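Redoing the shed floor, part two

07/12/2023

The shed came with the house in Borkodside and for the first four years I only kept the mower in it. The floor was particleboard laid straight over joists, and by last winter it had swelled up at every seam. I wrote about tearing it out a while ago, so I won't go over that again, except to say that the smell took weeks to leave.

I wanted something I could sweep and stand on in socks if I had to. I looked at rubber tile, paint-grade plywood and click-together boards. The rubber tile was the cheapest but it shows every crumb. I priced it all out on paper and the boards came to $363 with delivery, plus $87 for the underlayment and the trim. The plywood would have saved me some money up front, but it needs two coats of paint and then another coat every couple of years, and I know I wouldn't do it.
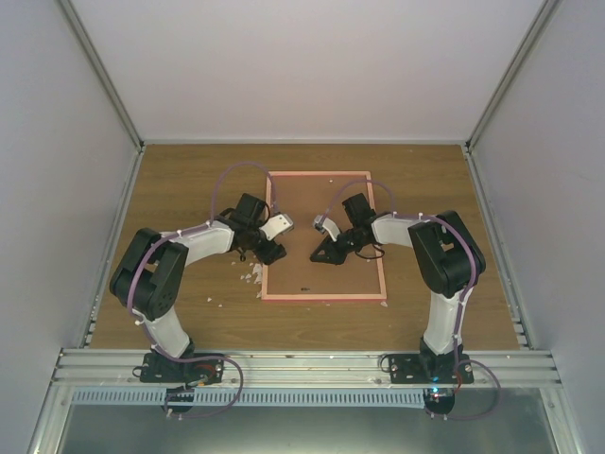
Color took me longer than it should have. My wife wanted gray and I wanted something close to the kitchen. A light brown wood grain, like the board in the middle there, is what we ended up agreeing on. Dark floors look good in the store and then you see every bit of sawdust on them. A lighter one hides sawdust fine, though black specks stand out, as the one inside the pinkish-orange border does. I can live with that. Most of what I drop is sawdust.

The boards came from Solheim in two deliveries, the second one nine days late. I left them stacked flat in the shed for three days before opening anything, which is what the sheet in the box said to do. Then I found out that the door swings in and the new floor was going to be higher than the old one. I had to take the door off, plane the bottom, and hang it again. That was most of a Saturday's worth of work and I hadn't planned for it.

Laying the boards went quickly once I got the first row straight. The first row was not straight on the first try. The back wall of the shed is out by almost an inch from one end to the other, so I snapped a chalk line and worked off that, and cut the last row to fit the wall. 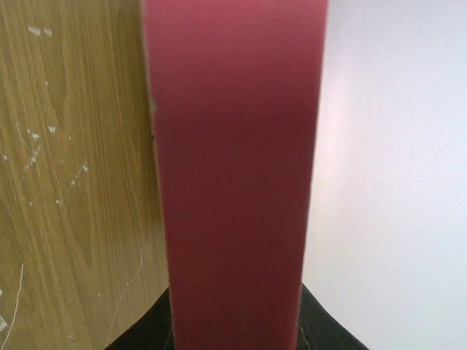
The cuts along the wall are rough in places. I used a jigsaw with a blade that should have been thrown out a year ago, and it chipped the top face. The trim covers nearly all of it. There is one spot by the door where it doesn't, and I put the boot tray there.

Total so far is $524, counting the trim nails, a new blade I bought too late, and a tube of caulk I haven't opened. I had set aside more than that, so there is a little left for shelves. I am looking at the Tikance brackets, the plain ones, but I need to find the studs first and measure what I want to store.

If I did it over I would check the door before I ordered anything. I would also buy one extra box of boards. I finished with two full boards left and a pile of short ends, and if I ruin one later I doubt I will find the same color again.

Shelves in January, probably, if it isn't too cold to work out there.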